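The Year I Let the Pears Get Away From Me

July 15, 2024

When we bought the house on Memmont Road it came with a pear tree, and I remember being so pleased about that. I pictured myself strolling out with a basket in the late afternoon, picking one for lunch and maybe one for a neighbor. What I did not picture was 200 pears being ready in the same week!

Pears are funny that way. If you leave them on the branch until they feel soft, the middle has usually gone brown and mealy, and you've waited all summer for something only the wasps will enjoy. My neighbor Mimoza Dimitriou (her tree is older than mine and far better behaved) taught me to lift each pear sideways in my palm. If the stem lets go, it's ready to come in. If it hangs on, leave it alone and go do something else for a couple of days.

Once they're inside they need a rest. I put the keepers in the basement fridge, wrapped in newspaper, and bring a few up to the kitchen when I want them. I check near the stem with my thumb every morning, and when it gives just a little I eat that one standing at the sink. Last year I had 7 good ones left in December, and I was prouder of those than I had any right to be.

The rest got cooked, mostly. I made 12 jars of pear butter, which is slow and sticky work but makes the whole house smell like a holiday, and I gave most of them away – my brother-in-law Nest took 2 and has been hinting ever since. I also tried drying some in the oven and forgot them overnight. We won't talk about those.

This summer's crop is still small and hard as golf balls, so I have some weeks yet to wash jars and find the good ladder. I'm also hoping to talk my husband into thinning the top branches, a conversation we've been having since spring.

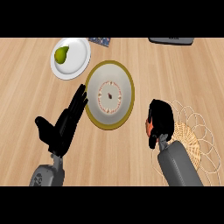 My Pear Butter, More or Less

Peel and core enough pears to fill your biggest pot, add a splash of water and the juice of a lemon, and cook them down over low heat until they fall apart. Mash, sweeten to taste, and keep stirring until a spoonful sits up on a cold saucer. It takes most of an afternoon, so put the radio on.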